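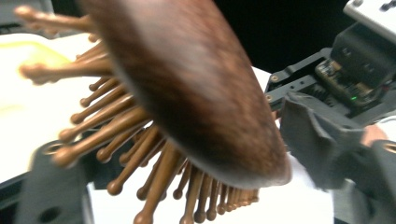 Drudetti Wooden Paddle Brush

We've been fans of this one from the moment we unwrapped it! The back is a deep reddish-brown with darker grain running through it, and every pin is wood too, with a little rounded ball at the tip. Those tips are what make it so pleasant on the scalp – no scratching, just a nice steady pull. The head is broad, so long hair gets done quickly, and the handle narrows to a comfortable grip.

Keep it out of the shower, please. Wipe it with a barely damp cloth and lay it on its side overnight.

Plenty of people buy it together with the Morgan cup, and we can see why. The two colors look lovely on a bathroom shelf (ours have shared one since November),

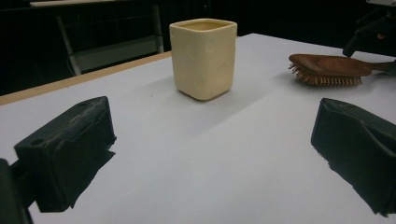

and the cup is heavy enough that it stays put when you reach past it half asleep. It was made in small runs by the Tundale pottery, 200 to a batch, and we get 50 of those at our Skeltport shop.

The Morgan Cup

Square, but softly so! The corners are rounded, the walls swell out a little, and shallow round dimples are pressed into the clay – your thumb finds them right away. The glaze is a pale buttery cream. 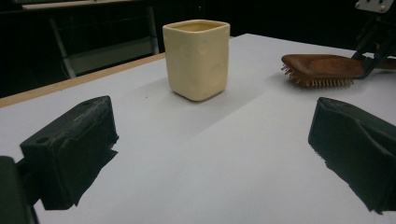

ORDERING

Brush and cup are sold separately or as a set of 2. Sets leave Skeltport within six days. Glaze shade varies slightly between batches, so order matching cups together.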